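Consumer Claims and Evidence
Handout 6: Reading a beauty advertisement

Bring this sheet to the seminar along with one advertisement of your own. Screenshots are fine.

1. "Clinically tested"

Tested is a word about what somebody did. It says nothing about what they found. A cream can be clinically tested, fail, and still carry the phrase. Ask for the result, the comparison and the length of the trial. If the ad gives only the first of these, write down "result unsupported" and move on.

2. "486 women agreed"

The Zenstead leaflet in your reading pack makes this claim for its night serum. Agreed with what? The small print has the wording: "My skin feels more cared for." I would probably agree with that after washing my face. There was no group using a plain moisturizer, and the women got the serum free. We also don't know how many were asked. 486 out of 500 and 486 out of 5,000 are very different stories.

3. Percentages without a base

Plurkus says its primer gives "up to 55% smoother skin." Two problems.

"Up to" covers everything from zero. One person at 55 is enough to make it true.

Smoother than what, and measured how? A machine reading of skin texture can be useful, but the ad should say that it was one. Mine doesn't.

4. Small trials

A trial with 30 people can pick up a large effect. It is weak evidence for a small one, and most cosmetic effects are small. Be extra careful when a company reports only the best of several measurements. The Tran handout lists four outcomes in the method and one in the results – you are allowed to wonder about the other three.

5. Tools and "professional" labels

The same questions apply to brushes, sponges and rollers. "Professional quality" has no fixed meaning. Neither does "salon grade." A dense head and a shiny ferrule are things a shopper can see for herself; "flawless finish" is a promise about her face, and it needs evidence.
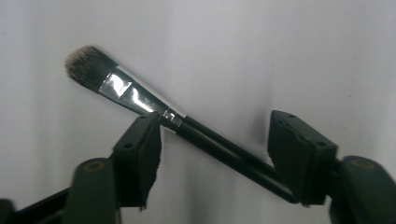 6. For the seminar

Write 200 words on your chosen ad. Quote the main claim exactly, then say what study would be needed to support it. Don't tell me whether you like the product.

Anyone without an ad can use the Dristthorpe shampoo page at the back of the pack. Watch the footnotes on that one – the second refers to a different shampoo.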